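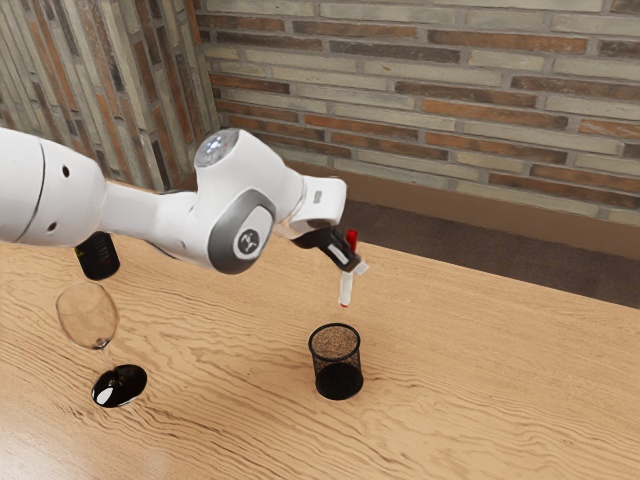

About the Pavo Fund

Pavo helps families in Clivstead keep their children in secondary school all the way through to the last exam. We are a small charity with a narrow job, and we like it that way, though we do tend to talk about it at length if you give us half a chance (you have been warned!).

We started with one student, a girl in her next-to-last year whose place was at risk over the bill for a single term. A group of parents at Sondport Community School passed an envelope along the rows at a Friday concert, and by the time the choir had packed up there was enough in it to cover the term and a pair of shoes. The shoes started a long talk in the parking lot about all the other things a family has to find money for, and that talk never really stopped.

Since then we have supported 267 students. Some needed us for one term while a parent was between jobs, and some have been with us from their first year to their last. We don't rank one kind of need above another. A bus pass can be the thing that keeps a child in class just as surely as the fees can, and we have paid for plenty of both – along with exam entries, winter coats, calculators, a great many packed lunches and one very well-traveled cello.

How a grant works

A family can come to us directly, or a teacher can write on their behalf with the family's permission. The form is three pages long and we are happy to fill it in with you over the phone or across a kitchen table. We ask what is needed, when it is due and whether anyone else is already helping. We don't ask for school reports, because a child who is struggling with math needs a desk to sit at as much as anybody does. You will have an answer from us within eight days, and if the answer is yes we pay the school or the shop directly so that there is no waiting for a refund.

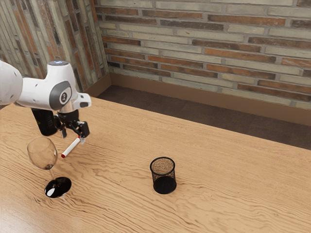

Once a student is with us we try to stay in touch, gently. Each one is offered a letter partner, usually a supporter from somewhere else in the state, and they write to each other a few times a year. The letters go through our office, and they are mostly about dogs, cooking, siblings and whatever is going wrong in chemistry. Several of our former students have now signed up to be letter partners themselves, and we can't tell you how happy that makes us.

Where the money comes from

Most of it comes in small monthly gifts from people who have been giving for years. The Vaněk bakery on Mill Street gives us the takings from its poppy seed rolls every April, and there is the Sondport concert, which still happens and still runs too long. We have one paid staff member, part time, and our accounts are on the Reports page for anyone who would like to read them.

If you think we could help your family, or you would like to write letters, or you just have a question, please call or stop by the office above the library. The stairs are steep, so ring the bell if you would like us to come down to you.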